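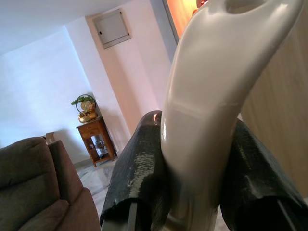 Got hold of it, at least. Living room, tidying up, two black fingers and something white and shiny.

27 Oct 2023

Right, a thread, as people keep asking me if the machines can do the housework yet. Short version: bits of it, slowly, with you stood nearby holding a cushion.

I've been following the Clunari trials since last winter. Same handful of jobs over and over: pick up, put down, wipe, fold, carry. Ordinary homes with sofas and side tables in the way.

Picking up is much better than it was! Curved glossy things used to be a nightmare, they'd squirt out like soap. Now you get a pad either side, a squeeze, and most times it stays put.

Look at the state of those pads though. Scuffed grey all over the black and a chip out of the left one. Somebody needs to sell spares at the supermarket next to the hoover bags.

Putting down is the bit that gets me. You or I just plonk a thing on a table. The machine has to work out where the table is, where the bottom of the thing is, and when to let go – and it lets go a touch too high more often than you'd like.

My own tally from watching Clunari clips: 266 pick-ups, 74 I'd have called clumsy. I'm a harsh marker, mind. I called my brother-in-law clumsy at Christmas for less.

Speed. Clearing one small room took 90 minutes in the last long clip. I could do it in ten with the radio on, but then I'd have to do it, so swings and roundabouts.

Shop floors are a different story. Nijs has one facing up shelves overnight and it gets through over 1000 items a shift. Same boxes, flat floor, no cat. Of course it does well.

Whereas that gold ornament on the side table at the back there? With the leaves? I wouldn't let a robot within a yard of it. I'd barely dust it myself.

Someone's asked about Rastus and Wiven. Rastus does floors and nothing else, and does them nicely. Wiven I haven't seen do a full room without a cut in the video, so no opinion till I have.

Would I have one at home? For laundry off the floor and shoes by the door, yes, tomorrow. For the good glasses, no chance.

More when the folding clips come out. I've got views on fitted sheets.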